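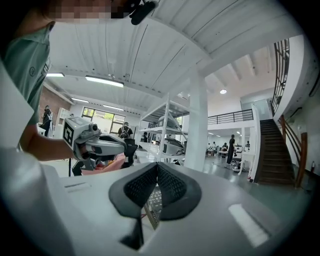
I have been thinking about summer clothes all week, mostly while standing at the ironing board with the back door open and the radio on. My wardrobe has two halves, the half I wear and the half I'm keeping for a tidier version of myself who goes out to lunch. The shirts I like best have always been the plain, soft sort with a collar. A pale green polo shirt like the one in the photo, with its small round dark logo on the chest, is about as fancy as I ever want to be, and I do think that green is kind to nearly everybody (it's the colour of the inside of a cucumber, near enough). You can wear it to work, and you can wear it to water the beans.

My own favourite is a faded blue one that I bought in Trimusach on a wet holiday, when I had packed for sunshine and needed something dry to put on. It cost me 39 and I grumbled about it all the way back to the guest house, but that was four summers ago and I've worn it more than anything else I own. The collar has gone a bit wavy and there's a dot of paint on the hem from the bathroom windowsill, which I rather like, as it reminds me that I did finish the bathroom.

Then last month I caught the sleeve on the gate and tore it properly! I was all set to turn it into dusters, but I took it to Zariņš, the mending shop next to the bakery, and it came back six days later with a seam so neat I had to put my glasses on to find it. I went straight home and fetched two skirts and my gardening trousers. They took the skirts. The trousers came back in the same bag, with a note that said, very politely, that there wasn't enough trouser left to sew to.

So I've been going through the rest of the drawer with a kinder eye. There's a yellow top with a missing button, and a striped one I'd forgotten about completely, and a cardigan that won't be needed before October but which I have washed anyway, because it was a good drying day and I get carried away when there's a breeze. The ironing is still not done. I've hung the blue shirt over the back of a kitchen chair and I shall wear it tomorrow, creases and all.

Contact | © All words my own, please ask before borrowing | Back to top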